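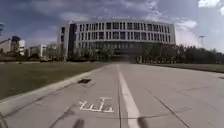 Noeline Ellery wanted to know why the lane tracker should care about slab joints at all, when the paint is so much brighter. Fair question, and I gave her a bad answer on the spot, so I am writing the longer one down.

Aug 13, 2020. Lane tracker, approach road.

The tracker never looks at brightness by itself. Plundis takes the gradient image, keeps the long thin segments, and fits a line to whichever group agrees best with the last heading. Paint gives two strong edges. A joint gives two weak ones very close together. On a solid line the paint wins easily. On a dashed line there are gaps, and in a gap the joints are the only long segments left. The fit then moves over to a joint and is in no hurry to come back, as the heading prior has moved with it.

That is what I think is behind the left drift in the log. I don't have proof yet. The offset steps at the start of a gap and then ramps, and the ramp has the slope you would expect from following a diagonal joint for a short distance before the residual check throws it out.

Changed today:

Edge polarity. A paint stripe goes dark to light to dark across its width, a joint goes light to dark to light. The old code took the absolute value of the gradient before pairing and threw the sign away. I kept the sign and pair only rising with falling, in that order. Small change in pair_edges, plus a fix in the unit test, which had the order backwards and had been passing for the wrong reason.

Gap handling. With no valid paint pair the tracker now coasts on odometry instead of taking the best leftover. Coast limit is 6 m. Past that it reports lost and Skodside slows the base to a stop. I would like the limit tied to the odometry covariance but a constant will do for now.

Body mask. The old mask was drawn before the front brackets were moved, and it let their edges through at the bottom of the picture. They are blurred but they are strong, and they never move, so they look like a very steady lane. Redrew it by hand with a margin.

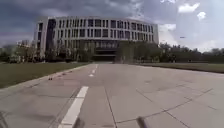 Replayed the log with all three changes, 210 frames. The fit jumped to a joint 2 times, both at the far end of a dash where the paint pair is only a few pixels wide. I raised the minimum pair width a little and one of them went away, but it also shortened the usable range, so I put it back.

Stains are still a nuisance. A dark patch beside the paint makes one edge much stronger than the other and pulls the center over. Balogh has an old branch from February that balances the two sides before pairing. Needs a rebase. Did not get to it.

The curb detector was off for all of this. When it is on, it and the lane tracker publish to the same topic and Mevier takes whichever came last. I knew about this and had forgotten it, and lost most of an hour. Topic names should be split before anyone else runs the pair together.

Also noticed that the replay tool drops the first message after a seek, so the coast timer starts from a stale stamp. Worked around it by always playing from the beginning. Ticket opened.

To do
Rebase the balancing branch and replay the same log
Split the topics, tell Noeline which one the planner should read
Log the pair polarity so we can plot it against offset
Check coast behavior on a turn, everything so far is straight
Mask file should be under version control with the bracket drawing number in the header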